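**Appiah After Dark, a thread.** I went to the museum's late-night evening in July and I have so much to say, so get a snack.

1/ If you haven't been to the Appiah, it's the puppet and stage magic museum up the hill from the old train station. I'd only ever gone in the daytime with my nephews. The adults-only night is a completely different animal!

2/ Doors were at 6:30 pm and there was already a line down the steps. Everyone was dressed up a little, which I loved. One couple had matching top hats. My sister wore her green velvet jacket in that heat and refused to take it off all night.

3/ You get a playing card at the door, torn in half, and somewhere in the building there's a person with the other half. If you find them, you both get a free drink. I had the nine of clubs. Remember this, it comes back.

4/ First stop was the marionette hall. They have 1,126 puppets in the collection and only a fraction are ever out, so they rotate for the late nights. The witches were up this time (a whole wall of witches, all those noses) and they had the lights way down low.

5/ Theano Mitsotakis-Vlachou was doing short shows in the little theater at the back, 14 minutes each, one puppeteer and one lamp. I went in for one and stayed for three. She does a piece where an old fisherman keeps trying to fold a newspaper, and I was crying laughing, and then I was a bit just crying.

6/ She took questions afterward. Someone asked how long it takes to learn the walk, and she said she's still working on the walk. She also let a few of us try the controls on a practice puppet. Mine went straight down on its face. My sister's took four really elegant steps and I will be hearing about that for years.

7/ Pictures break!

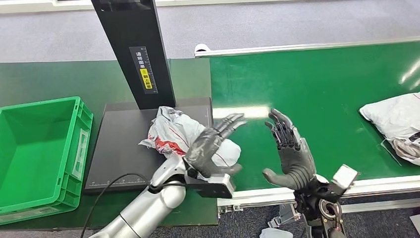
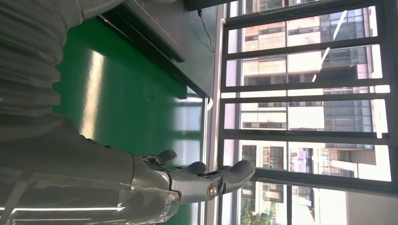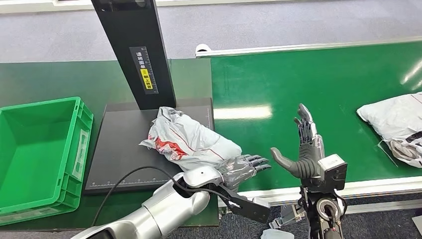
Robot hands, all three 🤖

8/ OK, food. The café was run by Tiletti for the night and they did small plates you could carry around. Get the fried olives. Get two orders, the paper cones are small. The lemon tart was good but very hard to eat standing up in nice shoes with a drink in your other hand.

9/ Drinks were all named after tricks. I had the Vanishing Cabinet (gin, cucumber, something fizzy) and then I had it again. There's a no-alcohol list too, and the ginger one on it was maybe the best thing at the bar. My sister says the ginger one was definitely the best thing at the bar.

10/ Upstairs they'd cleared the poster gallery for close-up magic. Three magicians at three tables, and you just wander between them. The one at the window table goes by Dadard and does everything with rubber bands and borrowed rings. He linked my ring to a stranger's ring about a foot from my face and I have no theory. None. I've been thinking about it in the shower.

11/ The stranger with the other ring? NINE OF CLUBS. The other half! She'd been walking around for two hours with it in her pocket and had forgotten all about it. We yelled. We got our free drinks. She teaches swimming and she's coming with us to the next one.

12/ The big show was at 9 pm in the courtyard, with the Ellier troupe doing shadow theater across the entire back wall of the building. Nearly 100 cut paper figures and four people running between the lamps. You could hear their sneakers on the stone! I think hearing the sneakers made it better.

13/ There's a storm at sea in the middle where the ship gets bigger and bigger until the mast goes up past the roofline. The whole courtyard went quiet, and then a little kid in one of the apartments next door shouted "BOAT!" from a window and got the biggest applause of the evening.

14/ Some practical stuff for people asking in my replies:
- Bring a sweater for the courtyard, it cools off fast once the sun's down
- The elevator is past the gift shop on the left, the sign is easy to miss
- There's a coat check and it's free
- Sit on the right side for the shadow show, there's a big tree on the left

15/ They cap it at 1,000 tickets and it did sell out, but it never felt packed except at the olive counter. The rooms are spread over three floors and people kept drifting.

16/ I bought a tiny finger puppet of a crow in the gift shop on the way out. He's on my desk now. He was in a work call this morning and one person noticed.

17/ Next one has a ventriloquism theme and I'm a little scared and already have my ticket. If you see someone in a green velvet jacket, that's my sister, go say hi and ask her about her four elegant steps.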